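Hornlow Mending Library, June update for Skesance

Quick one, full numbers come with the next report. Written up by Trinh Hầu.

**Where we are**

- Doors open at Hornlow, both rooms. Evening slot filled first, morning slot still slow.
- 374 items through the mending table so far. Mostly hems, zippers, coat linings. More jeans than we planned for, so heavy needles ran out early.
- 5 machines working. 2 more waiting on parts from Flomard, promised twice now, chasing again.
- Lending shelf is up. Borrowers sign a card, bring it back in two weeks. Few late returns, nothing lost.

**Money**

Under on rent, over on thread and needles. Want to move the leftover rent money into supplies, need your OK in writing befor we do it. Repair budget untouched until the Flomard parts show up.

**Problems**

Lekota branch start has slipped. The room there has no decent light after 4 pm and only one outlet. Landlord says he'll fix the outlet, no date. We'd sooner wait than open with extension cords all over the floor.

Sign-up form was a mess, people booking the same slot. Switched to a paper sheet by the door. Works fine.

**Next**

Beginner class, patching and darning, small group. Scrap fabric drive alongside it, cottons and prints mainly. Teaching notes are half done, will send a draft when theres something worth reading.

Please confirm the supplies move and whether you still want the attendence sheets scanned or just totals.

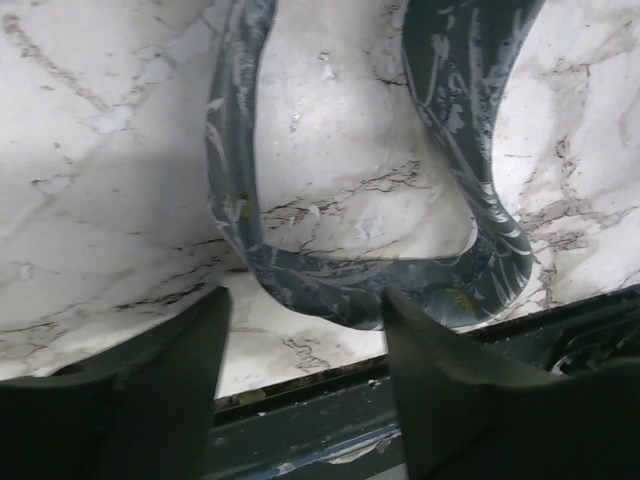 Patterned teal band, marbled surface.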